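I have spent a good part of this summer defending plastic bags, which is a silly thing to be known for, and I'd like to set the argument down once and be done with it.

Let me say where I stand first. I don't want more of them in the world. I carry cloth totes like everybody else on my street, and I forget them in the car like everybody else on my street. My quarrel is with the way we treat the bags we already own. We ball them up. We shove them in the gap beside the fridge, or into one enormous parent bag that hangs off a doorknob and gets fatter every week, and then when we want one we pull and six come out.

Fold them! That's the whole essay, really. You can go now if you have things to do.

For those still here: I moved to Piltisside five years ago, into a kitchen with exactly one deep drawer, and I gave that drawer to bags because I couldn't think where else they'd go. It was a mess by the end of the first month. The drawer wouldn't shut. I'd reach in for something to line the bathroom trash and come up with a tiny one from the pharmacy with a receipt in it (always a receipt, sometimes a cough drop). One March evening I emptied the lot onto the floor, sat down with a cup of tea, and started flattening. There were 51. I counted because I was annoyed, and I've quoted the number at dinner ever since.

It took me most of a radio program and I enjoyed every minute of it. I know how that sounds.
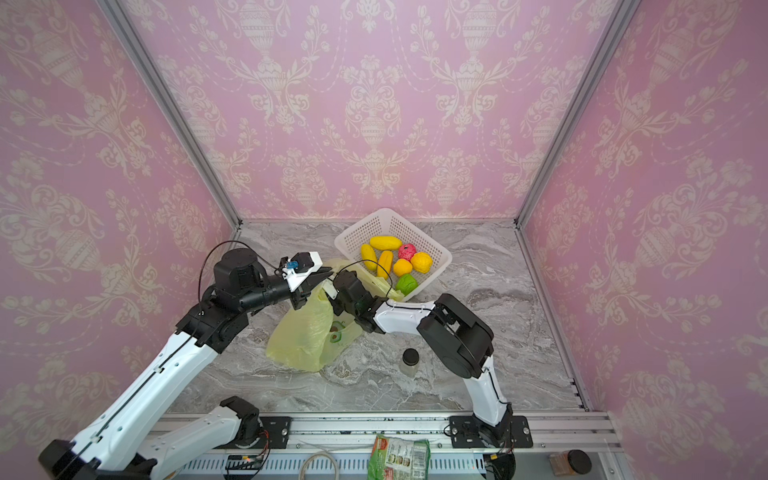 **On corners, and picking the thing up**

A crumpled bag has no obvious top. People get cross with the job right there, I think, because they grab the middle and start tugging and the whole thing just turns into a different lump. Find an edge and pinch it. Lift it a little and let the rest hang or drag, and it'll start to show you its shape. A pale yellow bag with green printing on it is a nice one to learn on, as the print gives you something to line up by. The plain white ones are harder, and the see-through produce kind I gave up on long ago.

Use two hands on the same side. Then lay it down on something smooth and push the air out toward the opening, away from you. After that it's thirds the long way and then whatever you like. I do a flat little rectangle. My sister does those triangles, like a paper football, and they're very smart looking and I can't stand them, they roll to the back of the drawer and hide.

And please do it somewhere pleasant. I feel strongly about this! We've decided chores belong in the ugliest corner of the house, under the worst bulb, and then we wonder why we put them off. I'd fold bags on a marbled floor between walls of pink damask paper, urns and garlands and all, and feel quite grand about it. I priced a floral paper from Mendetti for my own kitchen last year and the quote came to $2,980 with hanging, so for now I have beige paint and a nice tablecloth. The tablecloth helps more than you'd think.

The usual objection is time. A friend told me she has a job and two kids and will not be ironing her grocery sacks with her palms, thank you. Fair enough. But she also spends a while every week digging for one that hasn't got a hole in it, and swearing, and I've been there to hear it. Folding is when you find the holes. You've got the bag flat in front of you, you see the split, out it goes to the recycling bin at the store.

The other objection is that it's fussy, and there I've got no defense. It is fussy. So is matching socks. So is putting the lid back on the mustard. I like a bit of fuss in a house, it's how I can tell someone lives there and is paying attention.

I did buy a gadget once, I should confess, a wall-mounted tube with a hole at the bottom, from Jayasinghe Home on the corner. You stuff them in the top and pull them out below. It held up to 386 bags, according to the box, and I'd like to meet the household that tested that. Mine jammed constantly and now it has wooden spoons in it.

My drawer shuts these days. The yellow ones live at the front, the big ones stand up along the left, and the pharmacy ones go inside a mug. If you come over and I hand you leftovers, they'll be in a folded one, and I would like it back.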